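Ceiling-mounted arm in the sim cell: gripper tips land high over the counter
Cell Setup and Maintenance > Simulation

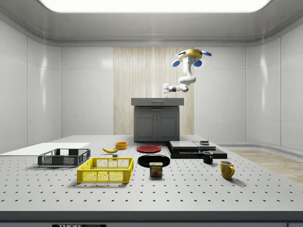 Render: M. Golestani, Horrocks test cell

mgolestani
Posted March 30, 2025

Looking for a second opinion on our mount offset. The arm hangs upside down from the ceiling over the gray cabinet, and the simulated cell is supposed to match the real one. When I command a point on the countertop, the real arm goes where it should. The sim arm stops 7 mm high, and the error is the same at every test point on the counter.

The perforated table at the front is our reference. Table origin is the front left hole, and everything else is measured from there. Gravity vector has been flipped for the inverted mount. I re-zeroed all the joints in January and haven't touched them since.

What would you check first?

btreloar
Same error at every point means it isn't a joint. A bad joint zero would give you an error that changes as you reach out. I'd look at the base plate. Does your model have the mounting base as its own part, or is the arm origin stuck straight on the ceiling?

mgolestani
Own part. It's the yellow-gold round piece with the three blue paddles. Height came off the drawing.

cundia_tech
Could still be the joints. We had an elbow zero off by a hair and it looked constant over a small area. How far apart are your points?

mgolestani
Grid is 300 mm by 600 mm.

btreloar
Then I don't buy the elbow. Over 600 mm you'd see it tilt.

cundia_tech
Depends on the pose. I wouldn't rule it out until she runs the same points with the elbow on the other side. Ten minutes of work.

TSugden
Check the tool length before either of those. If you swapped fingers and only updated the controller, the sim still has the old ones — same symptom, and it's constant as long as the gripper points down like yours does.

Also, clear the table before you run a flipped elbow. Mugs and baskets are fine for pick tests but I'd want them out of the collision list while you're chasing an offset.

mgolestani
Fingers were changed, yes. I thought the sim read the tool file from the controller. Checking.

mgolestani
Tool file in the sim was the old one. Length there is 177 mm, and the new fingers are 7 mm shorter. Loaded the right file and the counter points agree now. Elbow test still to do.

cundia_tech
Do the elbow test anyway. I still think January is a long time to go without checking zeros on a hanging arm.

btreloar
Disagree, unless it's had a crash. We check ours once a year and after any hard stop.

TSugden
Put the tool file date in the startup log. We do that on the Undunus cell and it catches this.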